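Divided box

A divided box is an open-fronted or open-topped container whose interior is split into compartments by one or more fixed partitions. It is used on worktops and shelves to keep small items apart. The simplest form has a single central partition and two compartments.

Boxes are molded, folded from sheet or 3D-printed. Printed boxes are usually made in one piece, with the partition joined to the floor and rear wall. White plastic is common, as printed labels and markers remain legible against it.

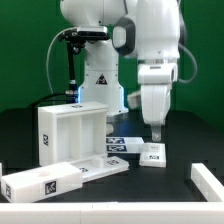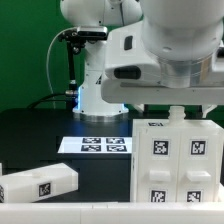

A drawer cabinet serves the same purpose where contents must be covered. Drawers are arranged in columns and slide on plain ledges molded or printed into the carcass. Clearance between drawer and ledge affects how easily the drawer moves; the Sodley pattern allows 2 mm per side. The Talebi pattern omits the rear stop, so that a drawer can be withdrawn completely for cleaning.

In the wear test used at Tralcombe, a drawer is opened and closed 3000 times under a fixed load. Ledges are then checked for scoring.

See also: Gruvville tray; Parts bin; Pigeonhole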